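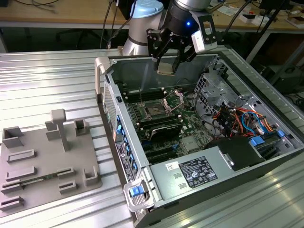 Rochelle Gilchrist asked after the last session whether you could just drop the processor in and let the lever do the rest, the way her uncle does it at home. Short answer, please don't! Week two of the Wutham hardware unit is mostly about the socket, so I've put my notes down in the order I'd work.

Getting set up
I like the tower on its side with the open part facing the ceiling. You can see the whole motherboard, and gravity is on your side for once. Cables are the nuisance. Ours are the usual orange, red, yellow and black tangle, and I'd tuck them well over toward the drive cage before touching anything (I've dragged a sleeve through that lot more times than I'd like to admit).

The socket
Find the lever first. Ease it down slightly, out from under its catch, then let it rise. Now the retention frame can swing open. Leave it standing and keep your fingers out of the middle – a bent contact is a miserable thing to fix, and the bench at Skidell has a drawer full of boards to prove it.

Seating the processor
Hold it by the edges, flat, and find the corner mark before you're over the board. Match it to the mark on the socket. Lower it straight down, no sliding, no wiggling. If it doesn't sit level under its own weight, lift it out and look again.
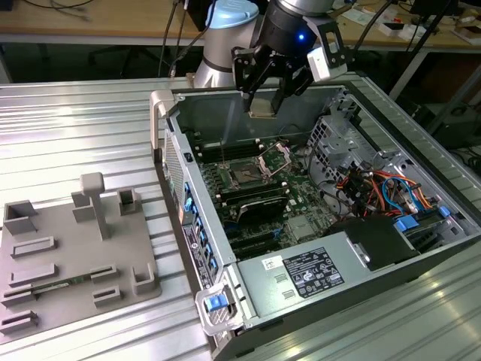

Fig. 2. Open tower on its side, socket bracket up, memory slots on two sides of the socket.

Before next time
Read up to 20 pages of the Szénási booklet, starting at the colour diagrams. Bring your own wrist strap if you have one. Worksheets are due December 12, 2022, in the tray outside room 98.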